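4.3 Inserting and removing cards from a sleeved holder

Of the 17 household chores in our benchmark, the card holder is the one visitors ask to see again. The job sounds trivial: open a leather holder, part its clear sleeves, and put a card in or take one out. People do it while talking on the phone. For two arms it is a hard and lovely problem, for the sleeves are thin, see-through, and inclined to cling together.
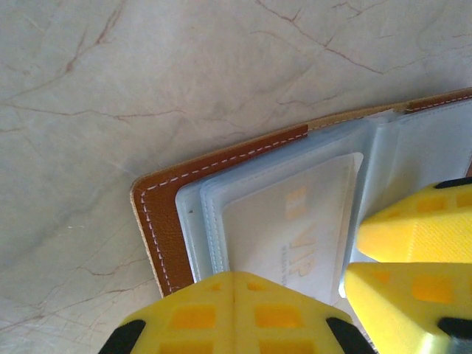 Figure 6. Wrist view of the open holder, with a white "VIP" card inside one of the frosted sleeves and yellow fingertips against the stack.

We ran 200 attempts with the Kettani policy, all starting from an open holder placed between the arms. An attempt counted as a success if the card ended fully inside a sleeve (or fully outside, for removal) and the leather had stayed on the table. Most failures came early, at the moment of parting the sleeves. Once a single sleeve was free, the rest usually followed — a result that surprised all of us.

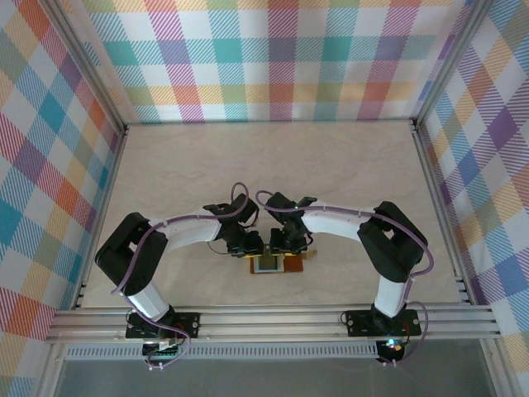 The two-arm workcell of lead author Maricel Dela Peña, Manipulation Group, Trosolcombe Institute

Our first guess was that vision would be the weak point, given how little contrast clear plastic offers. Retraining with 50 further demonstrations changed our minds. The new policy found sleeve edges well and still picked up two layers at once. What helped was letting one arm steady the holder while the other made a short sideways rub before closing its fingers. Hazem Hajji had noticed himself doing exactly this by hand.

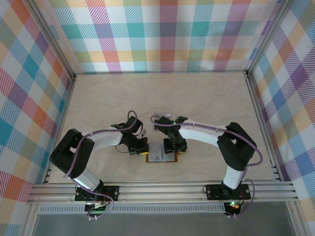
The rub also made the policy more patient. After a bad grasp, the older version pulled anyway and dragged the whole holder with it. The newer one lets go, moves over a little, and tries again, and watching it recover is a real pleasure. It is still slow next to a person, and a stiff new holder defeats it more often than a worn one.
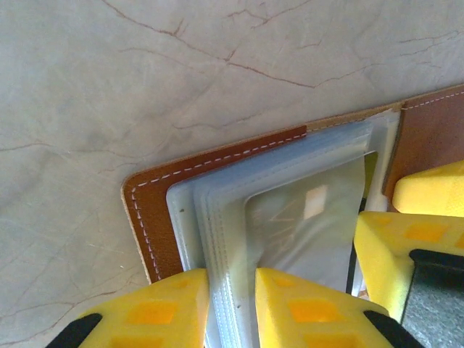 Figure 7. One clear sleeve lifted and bent, with yellow fingers on either side of the layered edges at the left of the stack.

Can machines do this chore yet? On a holder they have met before, we would say yes, with some patience. Unfamiliar holders remain open, and we take them up with the Horance test set in Section 5.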